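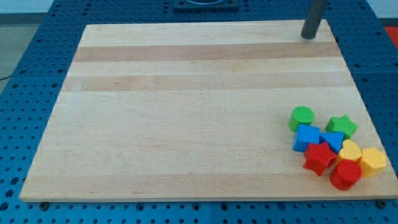 Clumora Opens Scarf and Shawl Studio in Nulthorpe, Adds Repair Counter

NULTHORPE, March -- Clumora, the accessories label known for its printed scarves, will open a studio shop on Brimier Street in Nulthorpe this month. The shop will carry the full spring line of scarves, shawls and wraps, along with a repair counter where customers can have worn pieces mended by hand.

The spring line has 143 pieces in cotton, silk and a wool blend light enough for cool evenings. Colors this season include moss green, brick, pale yellow and a washed navy. Most of the prints were drawn in the Clumora workroom, and six of them return from earlier collections after customers wrote in to ask for them.

"People kept telling us they wanted to feel the cloth before they bought it," said Mirjam Brouwer, founder of Clumora. "You can't do that on a website. A scarf sits against your neck all day, so the weight and the softness matter as much as the print."

The repair counter will be run by Houshang Salehi, who joined Clumora after many years mending knitwear and woven goods. He will take in scarves and shawls of any make for pulled threads, small holes, loose fringe and frayed hems. Simple jobs will be ready in five working days. Larger holes and beaded pieces take longer, and customers will get a price before any work begins.

"Bring it in clean, and bring it in early," Salehi said. "A snag the size of a pin is a short job. If you wear it for another winter it becomes a long one."

The shop will also stock a small group of shawl pins and scarf rings by the jewelry workshop Bošković. The pins come in brass and silver finishes and have a blunt tip made for loosely woven cloth. They will be sold in Nulthorpe only through the summer, then added to the Clumora website in the fall.

Free tying sessions will be held at the shop each afternoon at 4 p.m. during opening week. Staff will show several ways to wear a large square, including as a belt, a head wrap and a bag handle cover. Visitors may bring their own scarves. No sign-up is needed, but seating is limited.

Clumora will keep taking orders online, and online customers may pick up or return items at the Nulthorpe shop. Gift wrapping is available at the counter -- plain paper or a cotton square that can be used again.

About Clumora

Clumora designs scarves, shawls and wraps for everyday wear. Its pieces are sold online and at the Brimier Street shop in Nulthorpe.

Press samples and interviews with Mirjam Brouwer can be arranged through the Clumora press desk.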